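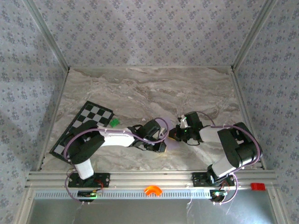
Moving to the new Brasorel search: questions and answers

Site search for the Mustville business directory switched over to Brasorel in July. These are the questions that come in most often from shop owners and site editors. If yours is missing, write to Gianni Bassi through the contact form on your account page.

Do I need to do anything to stay listed?

No. All 1,081 listings were carried over with their addresses, opening hours and categories. Log in once and check that your category is right, as a few of the old ones were merged. "Computer repair" and "Phone repair" are now both under "Device repair."

Why does my business show up lower than it did before?

The old search sorted by name when two listings matched equally well, so anything starting with A had an advantage. The new one looks at how well the words in your description match what the person typed. A listing with a blank description will usually come after one that has been filled in.

How long can my description be?

Up to 520 characters, counting spaces. Anything past that is saved but not searched.

Does repeating a word help?

No. A word counts once per field. If you sell printer ink, say so one time and use the rest of the space for brands, sizes or the streets you deliver to.

How many keywords can I add?

You can add 11. Separate them with commas. Short phrases are fine, and capital letters make no difference.

I changed my hours and the old ones still show. What's wrong?

Edits appear in search after the index is rebuilt, every night at 2 a.m. Your own listing page changes right away. If the old hours are still in the results the next morning, clear your browser cache and look again before you report it.

Why do I see different results on my phone?

If location is turned on, the mobile site puts nearby businesses first. Turn it off in your phone's browser settings and the order should match the desktop site.

Can I pay to be at the top?

There are no paid positions in the directory. We get calls from members who were offered "guaranteed first place" by outside companies. We don't work with any of them, and they have no access to our results.

Does this affect how I show up on Google or Bing?

Not directly. Those companies crawl the public listing pages on their own schedule. The web addresses of the listings did not change, so links you have printed on cards or flyers still work.

What happened to the Pakzad plug-in?

It was turned off with the old search. If you had a Pakzad search box on your own site, replace the code with the new snippet from Account > Tools > Embed. The old box will load but return nothing.

Can I download my search statistics?

Yes, as a spreadsheet, from the Reports tab. It lists the top 50 phrases that led people to your listing during the past month. Statistics from the old system could not be moved.

Are Immont listings included?

Not yet. Immont keeps its own directory, and the two are searched separately.

When can I reach someone by phone?

Monday, 9 a.m. to noon. The rest of the week, please use the form.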